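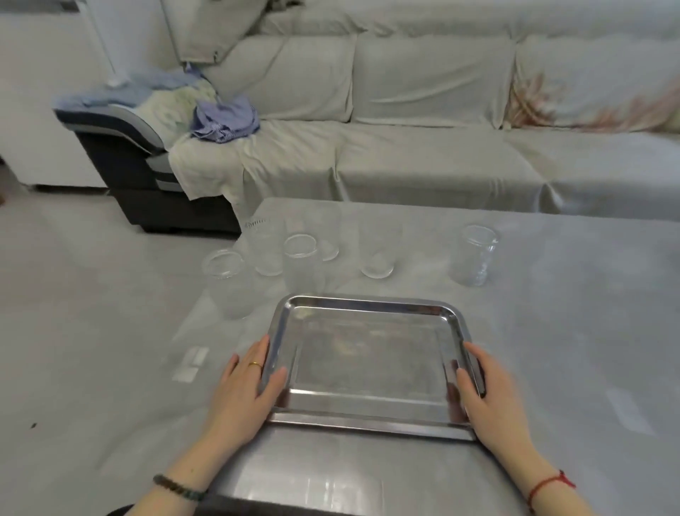
Abb. 7: Edelstahlschale mit beiden Händen am Rand fassen und flach auf den abgedeckten Tisch stellen.

4.3 Warmhaltegerät Cosier 196 in Betrieb nehmen

Lieferumfang vor dem ersten Einschalten mit der Packliste vergleichen. Fehlende Teile meldet der Händler unter der Bestellnummer 1910 nach.

1. Transportsicherung unter dem Wasserbecken entfernen und aufbewahren.
2. Gerät auf eine ebene, hitzebeständige Fläche stellen. Abstand zur Wand: mindestens 10 cm.
3. Ablasshahn schließen (Griff quer zum Rohr).
4. Wasser bis zur unteren Markierung einfüllen.
5. Netzstecker einstecken und Drehregler auf Stufe 2 stellen. Die gelbe Leuchte geht an.
6. Warten, bis die gelbe Leuchte erlischt. Das dauert je nach Wassertemperatur bis zu 30 Minuten.
7. Schale einsetzen und Deckel auflegen.

HINWEIS: Das Gerät hält Speisen warm. Zum Aufwärmen kalter Speisen ist es nicht geeignet.

VORSICHT: Verbrühungsgefahr! Beim Herausnehmen der Schale tritt Dampf aus. Hitzehandschuhe tragen und die Schale zuerst an der hinteren Seite anheben.

ACHTUNG: Becken nie ohne Wasser beheizen. Der Trockengehschutz schaltet ab und muss nach dem Abkühlen von Hand zurückgesetzt werden (siehe 6.2).

Entkalken: siehe 5.1. Ersatzdichtung für den Ablasshahn: Art.-Nr. 1873.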